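Re: [benchtops] refinishing a scuffed work surface
Date: 2019-07-13
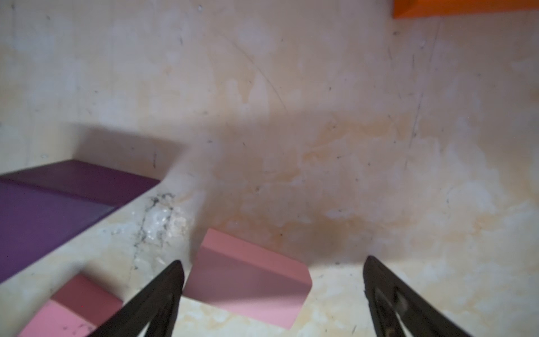 Sem Baert wrote:
> Oil it and stop worrying. I did two coats of Zudeck on mine in September and the stains went
> back to being part of the colour. Sanding a pale top only opens it up and
> then every cup leaves a ring. Total outlay for me was $216, and that
> included the rags.

Sem, I've read this three times and I'm still not sold. Your top started out a fair bit darker than mine. Mine is beige, mottled all over, with cream and off-white blotches and some faint orangey-tan ones. There's a browner patch near the middle that I'd call a stain and my brother calls character. Oil is going to darken all of that, and I can't see why it would darken it evenly.

Then there are the scratches. I mean the long faint ones on a diagonal, up toward the right side. You have to get the light on them, but once you've seen them you keep seeing them. Does Zudeck fill a scratch or does it just sit in it and go dark? The tin says "revives". I don't know what that means and I suspect the people at Zudeck don't either.

The other suggestion, from the Desmet shop, was to replace the lot. They quoted $2971 fitted, or $1410 if I cut it to size and haul the old one away myself. For a bench that gets blocks and tools dragged over it every day, that seems like a lot of money to end up back where I am now. The fellow on the phone said their surface "resists marking". So did the one before this, according to the paperwork.

What I'd like from the list, if anyone has it:

- a test patch on a pale top, oiled on one half and left alone on the other, after a year of real use
- whether anyone has tried Pavon paste on fine scratches – and I mean fine, no gouges
- what grit you stopped at, if you did sand

I'm not after a colour chart. I've got the Cunanum one and none of it matches anything I own.

For now I'm leaving it as it is. The pink block looks fine on it.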